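Search this site Enter keywords

Bench notebook - records room
Wednesday, September 2, 2020

Third day on the Fleder disclosure. For anyone joining late: Fleder is the procurement case against the former port director at Lemine, and the prosecutor's office has agreed to release the tender files to both sides. "Release" is generous. They arrived as 1305 scanned pages in 2 folders, one called FINAL and the other called FINAL USE THIS.

Ran Fallex over the first folder overnight at the default setting. It found 200 pages it considers duplicates. I pulled 20 by hand to check and most of them are true copies, but a few differ in the only place that matters - the signature block. Same letter, same stamp, different deputy signing for the director. Fallex was happy to throw those out. Turned the matching threshold up and started again.

The defense says the late swap of signatories is clerical. The prosecution says it is the whole case. I am paid to say which page came first, and the scans have been helpfully stripped of their dates.

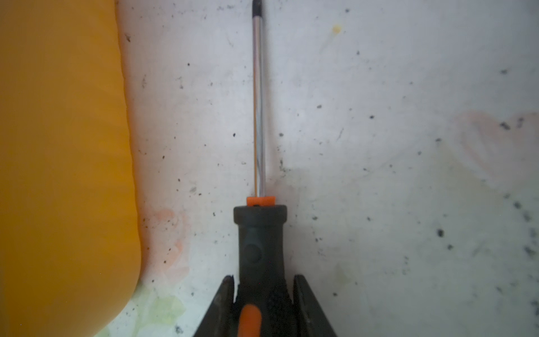 3 min read

Afternoon. Staniforth (the other lab, working for the defense) sent over their index. They number from the back of each bundle. We number from the front. Both of us wrote to the court in the spring asking for one scheme, and the court replied that it trusted the experts to agree. So now there is a conversion sheet, and I have already found an error in it, mine.

Things to settle before the hearing in December:

- Ask for the paper originals again. Last answer was that they are "in transit," which they have been since before the director was suspended. It is a short drive.
- Get the stamp register from Lemine. If the port logged its stamps the way its own manual says, the order of the letters falls out of that and we can all go home.
- Stop calling the second folder the clean one. It has fewer pages and better contrast. It also has no annex to the tender award, and the first one does.

Second Fallex run finished just before I left. Fewer duplicates this time, and the signature pages are kept. It has now decided that every blank sheet is unique. Leaving it, as blank sheets are at least something both parties accept. Tomorrow: the annex, then the fax headers if any are legible.

2 comments Share
Contact the records room | Copyright 2020 | Back to top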